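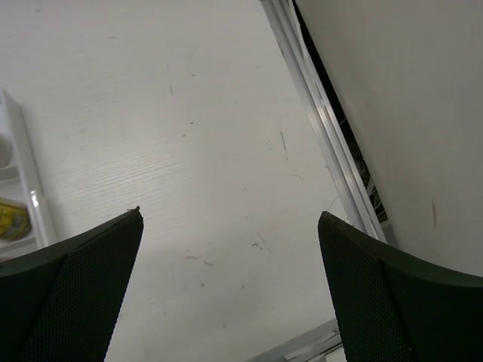 Els Kramer
Cell maintainer, Grisomen tabletop sorting project

Grisomen Cell: setup and care notes

README, last revised 22 March 2026

Welcome! If you've landed here you have probably either inherited the two-arm cell or downloaded the recordings and want to know what kind of bench they came from. Both are good reasons to read on. I've looked after this cell since we bolted it together, I'm very fond of it, and I've tried to put down everything I'd want to know on a first morning with it.

What the cell is

Two arms, one white tabletop, a plain enclosure on the sides and back. The arms sit on black base plates along the front and reach inward. Metal rails run down both sides of the top, and another crosses the front, where the tabletop meets the lower front surface. Each arm has a gripper with textured inner pads, and there are wrist cameras as well as a fixed view of the whole workspace.

The task is sorting containers in and out of a shallow tray with three compartments. Simple to say, and surprisingly fun to watch once both arms get going. A session is 50 episodes, and the current release holds 700 episodes in total.

What's in the folder

episodes/ — one subfolder per episode, with both joint logs and all camera streams
setup/ — base plate drawings and the Heydari controller settings
care/ — the maintenance log, plain text, newest entry on top
layouts/ — starting positions for the tray and containers

If you only want to poke around, open one episode from each layout before you pull down the rest.

Bringing the cell up

Clear the reach of both arms and check that the grippers are empty. Power the controllers, left first, then right. Wait for both to report ready before starting the Husosine launcher. If you start it early it finds one arm, looks perfectly happy, and then fails on the first move of the other one. I did this more times than I'd like to admit.

Home the arms one at a time. Keep a hand on the stop button for the first homing after any work on a base plate.

Open both grippers all the way and look through each wrist camera. You should get a finger in each lower corner of the view, pads facing in, with clear tabletop in the space between. If one finger shows much more than the other, reseat the camera before recording anything. The saved calibration won't rescue you.

Then set out the tray and containers from a layout file. There are 6 layouts, and in most of them the arms share the work, so leave room for both elbows.
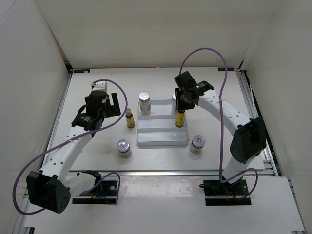 Photo: Ásdís Lund / Grisomen project

Cables

The purple cables get more of my attention than any other part. Each arm has a long one that loops up high near the gripper and is tied to the forearm on the way back. The loop has to be generous! A short one tugs at the wrist near full reach and you'll see a tiny hitch in the joint log. Too much slack, though, and the cable swings down by the bottles and caps. Move each wrist slowly through its full range after retying, and watch the loop the whole way.

Check the ties before every session. Replace one if it slides when you push it with a finger. Don't cinch it down harder, just use a new one. Look over the small wires at the base plates too, the blue one on the left and the red one on the right, and reseat the connector if anything feels loose.

Tabletop and rails

Our top has plenty of scuffs, specks and little scratches, and I'm happy to leave them. They are visible from the wrist cameras, so if you're training on the images, expect them in the background. Wipe the surface with a slightly damp cloth between sessions, then a dry one. No scouring pads, please. We don't want to add a shiny patch halfway through a batch.

The gaps next to the side rails are another matter. They collect fibers and bits of debris, and a tangle can sit down there for ages if you only ever look from the front. Lean in with a flashlight. Power the arms down first, pull out the strands with long plastic tweezers, then run the narrow vacuum nozzle along the gap from back to front. Wipe the grooves in the rail last. I note any rust-colored marks in the care log with their position, so we can tell an old one from a new one.

Gripper pads

Brush the pads with a dry, soft toothbrush. The texture is fine enough to fill up with dust, and the smooth lids are the first thing to slip. For sticky residue, use a cloth with a little water and let the pads air out before you close them. We keep 3 spare pairs in the Geveck drawer; write it down when you take one. After a swap, run the open-and-close check and compare the view with the reference picture in setup/.

Known quirks

The right arm homes a touch slower than the left. It has done so from the start and I've stopped chasing it.

Shiny lids throw highlights into the fixed view in some layouts. Ásdís Lund has tagged the worst episodes in the layout notes, and those tags are well worth reading before you filter anything.

The rail glints in the wrist views at certain angles. Turning the lamp down helped, but dimmed the printing on the small yellow labels, so we turned it back up.

Changes and questions

Send corrections to the maintainer address in the setup folder, with the episode name if you have one. If you build a similar cell, I'd love to hear how you route your cables.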